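The Padcombe Deposit Return Survey records bottle returns by household. This release holds 598 records from 12 collection points, gathered in July.

## Contents

- `returns.csv`: one row per visit
- `points.csv`: opening hours and postal area
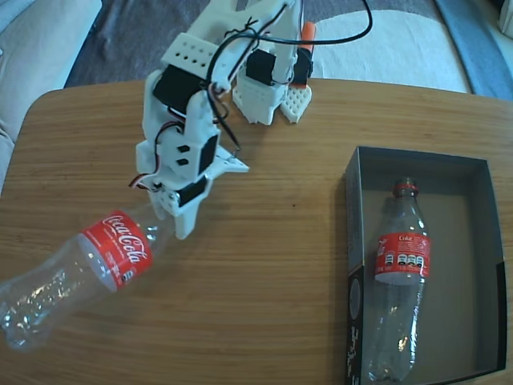 Visits with no receipt number were removed before release, leaving 339 rows for Fahy and 259 for Urnier.

## Known limits

Glass and plastic share one column in the Urnier rows.

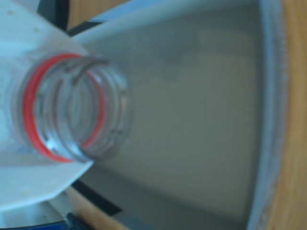 Vadex reported that the Urnier receipts do list the two separately, and asked that the column be split in the next release.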